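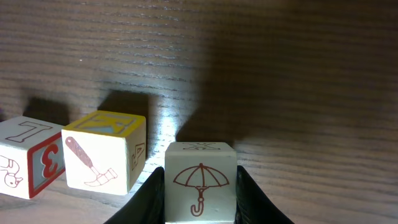

Figure 2. Wrist camera view during collection: one alphabet block held between the fingers, two more on the table.

3.2 Collecting demonstrations

All examples were gathered by teleoperation on the Rarker arm. Six operators took part, and each recorded 30 demonstrations of the block task. Before every run the operator set the blocks down by hand and turned them to new angles, so that the faces toward the camera changed from one run to the next. The policy was given only the wrist images and the finger opening.

We kept the room lighting as it was. The arm throws a large shadow over the table, and the bare wood next to it can wash out almost to white (Figure 2). Early models trained on the Eltia set, which was recorded under flat light, often closed the fingers on a shadow edge. We therefore left runs with glare and hard shadows in the training data.

The printed sides of the blocks were not labeled. A held block may show a drawing, such as the umbrella in Figure 2, while its letter is seen only at a shallow angle on top. Deok-su Cho reviewed each recording and marked the step at which the fingers closed. Runs in which a block was dropped were kept in a separate split and used only in the tests of Section 5. The last recordings were added in April, after the finger pads had been replaced.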